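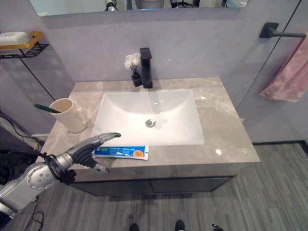
Site visit: Dornstead showroom and the Turalwood fit-out floor
Thu 27 August

The Dornstead building is a 14 minute walk from the station, on the service road behind the freight yard. Sign-in is at the side door. Visitors get a badge and a floor plan, and the plan is out of date: the tile library has moved to the rear and the bathroom rooms now take up the whole east side.

I went mainly to look at the vanity units, as we have to settle a specification for the Stalstead apartments before March. There are 17 bathroom settings on the floor, each dressed as if in use, with toothpaste and a toothbrush cup out on the counter. That helps with judging working space. An empty top always looks larger than it is.

The setting I spent the most time on is coded 2166 on the plan. It has a grey marble-patterned top, taupe leaning, with white and beige veining and a white rectangular undermount basin. The faucet is matte black, single handle, tall, with a squared spout. It stands on the counter behind the basin, so the back ledge has to be deep enough for the base and for a cloth to pass behind it. I could get two fingers in. Staff said the ledge can be increased on order, with a longer lead time.

Notes on this unit:

Finish. The top is glossy and picks up the ceiling lights near the front right. Under the lighting we have planned at Stalstead this would be stronger. A honed version is stocked in two of the five colors, this one included.

Basin. The sides curve down to a round chrome drain. The drain does not match the black faucet. A black drain is available at extra cost, but the coating is excluded from the standard warranty, and I would stay with chrome.

Counter space. The toothbrush cup fits in the back left corner, and the small black vase of artificial flowers fits between it and the faucet. The front strip takes a toothpaste tube lying flat. Anything wider than a tube should go at the sides.

Joint. Sealant between bowl and stone is neutral cure silicone, applied on site. The installer's sheet asks for 24 hours before first use. Our program allows less than that and will need to be changed.

After lunch there was a tour of the Turalwood floor upstairs, where the cabinets are assembled. The carcasses are moisture-resistant board with a solid front rail. Drawers are notched at the back for the trap. The notch is cut by hand on short runs, and two of the drawers on the bench were visibly uneven. I raised it and was told that runs above 300 units go to the router.

Delivery is through Carrier, palletized, tops on edge in timber crates. Crates are not returnable. Lift dimensions at Stalstead should be checked before ordering the double-width top.

Still open: sample of the honed finish, a price for the deeper ledge, and whether the faucet can be supplied with a flow restrictor already fitted. The showroom is closed on Mondays. Parking is free but there are few spaces, and the two nearest the side door are kept for deliveries.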